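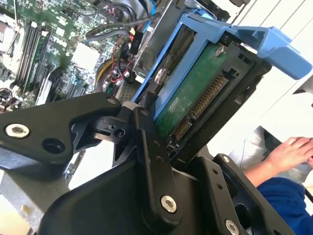 Collitier 2.8 adds wrist-camera planning for drive removal

Tue 27 August
By Edmund Adamczyk

Print this article | E-mail this article

Vutunholm software firm Ansah has released version 2.8 of Collitier, its motion planning and perception package for electronics disassembly. The main change is a new approach planner that works from a wrist camera alone when the gripper is inside a computer case. Earlier versions needed a fixed overhead camera for the final part of the motion.

The overhead view has been a known weak point. Once the arm reaches into a case, the arm itself hides the drive bay, and the old planner had to finish the approach on the last good estimate. In a narrow bay, a small error in that estimate put a finger against the cage.

In the new version the overhead camera is used only to find the case and its orientation. Control passes to the wrist view when the gripper crosses a plane set above the open side of the chassis. From there the software tracks the caddy release tab and the edges of the bay, and updates the target pose until the fingers close. If either feature is lost for more than 28 consecutive camera updates, the arm stops and backs out along its entry path.

Folke Hellström, who leads planning work at Ansah, said most of the development time went into cables. Power and data leads are soft, they move when touched, and they don't appear in any case model. Collitier 2.8 treats them as a cost and no longer as a solid obstacle. The planner will accept light contact with a lead if the alternative is no path at all, but it will not route a finger link behind one.

"The old code saw a wire across the opening and gave up," Hellström said. "A person would just push past it. We let the arm do that now, with a force limit, and we log every time it happens."

The force limit is set per tool and is read at startup from the same file as the finger geometry. Users with custom finger plates will need to add the new fields before upgrading. The software refuses to start if they are missing.

Ansah tested the release at its workshop in Dustitz on a set of 1,208 recorded removal attempts, replayed in simulation, and on live runs with desktop cases. The replay set includes drives in plastic caddies and drives screwed directly to the cage. Only the caddy type is supported in this version. Screwed drives are detected and skipped, and the case is flagged for manual work.

On the replay set, planning failures fell from 40 to nine. Of those nine, Hellström said, most involved a release tab that was covered for the whole approach. The company did not publish a cycle time for live runs. It said the figure depends too heavily on arm speed settings to be useful.

The perception model has also been retrained. The previous one relied on caddy color and did poorly on grey and black rails. The new model uses the outline of the tab and the position of the drive connector, and it can tell whether a drive is mounted label side up or board side up. That result is passed to the grasp selector, which avoids finger placements that would press on exposed components.

Two tooling changes are included. The replay viewer now shows the planned path and the executed path on the same timeline, with contact events marked. Log files have moved to a compressed format, and a converter for older logs is supplied. It handles up to 1,000 files in a batch.

One known issue remains. When a shiny chassis wall fills a large part of the wrist view, the edge tracker can lock on to a reflection of the bay. The workaround is to lower the camera exposure in the tool file. A fix is planned for the next point release in October.

Version 2.8 is available to current license holders through the usual update channel. Configuration files from 2.6 and later can be carried over once the force fields have been added. Sites running anything older will have to repeat hand-eye calibration.

Last updated: 4:12 p.m.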